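Chapter 4
Who Speaks for the Growers? Farm Lobbies and the Problem of Membership

Key terms: peak body, affiliate, free rider, weighted vote, commodity group

When a farm organization meets a minister, it usually begins by saying how many farmers it represents. The number is often large, and it is seldom checked. This chapter asks what such a number means, how it is put together, and why governments are so willing to accept it.

Take the Druria Growers' Federation, which we will follow through the next three sections. Its annual report claims to speak for every working farm in Druria. The federation has no individual members at all. It has 74 affiliates, most of them district unions and commodity groups, and each affiliate sends in its own membership figure once a year. A dairy farmer who also grows barley may be counted by the dairy union, by the grain union and again by the district branch. A farmer who stopped paying dues long ago may still be on the list in Rendine, where the branch office is slow to strike names off. The federation adds up what it is sent.

None of this is fraud. Affiliates pay a fee for each member they report, so there is some pressure to keep figures down. They also get votes for each member they report, and that pulls the other way. Which pull is stronger depends on the price of a vote, and in Druria a vote has been cheap.

Ladi Onuoha, who studied the federation's voting records, puts the matter bluntly: "A farm union's membership is whatever it needs to be in June, when the council seats are shared out." Her view may be too harsh. Some branches kept careful books, and the one in Dratport refused two years running to report members who were behind on their dues. It lost a council seat for its trouble. 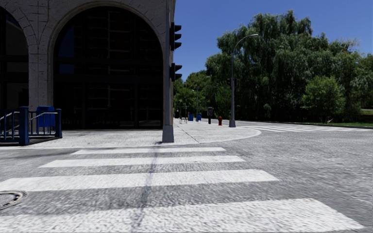 Figure 4.1 A marked pedestrian crossing (computer-generated view).

The second claim to look at is that large and small farms share the same interests. Peak bodies depend on this idea, and they repeat it often. On some questions it holds up fairly well. Almost any farmer would like cheaper fuel and better rural roads. On subsidy rules it holds up badly. A payment made by the acre is worth a great deal to a farm of 400 acres and very little to one of 10, yet the federation backed acreage payments at every council meeting for which minutes survive. The minutes call these votes unanimous. They don't say who had left the room.

Why, then, do small farmers stay? The usual answer in the literature is that they value being heard. A duller answer deserves at least as much attention. Membership came with crop insurance at a group rate, and a farmer who quit the union lost the discount. The Alemayehu survey asked members for their main reason for joining, and 40 percent named insurance. Surveys of this sort have faults of their own – people like to sound practical – but the result should make us slow to treat a paid subscription as a vote of support.

Governments have their own reasons for not asking. A ministry that wants to announce a farm policy on Monday needs someone to say that farmers accept it. One large body is easier to deal with than a dozen small ones, even if its claim to speak for them is thin. In return, the body gets a seat on advisory boards and early sight of draft rules, and these help it hold on to its affiliates. Section 4.3 looks at this trade in detail.

Before reading on, find the most recent membership figure given by a farm organization in your own area. Note who published it and whether it counts people, farms or businesses. Keep your notes for the exercise at the end of Section 4.2.

4.1 How Peak Bodies Are Built

Most national farm bodies were formed from the top down, by leaders of unions that already existed.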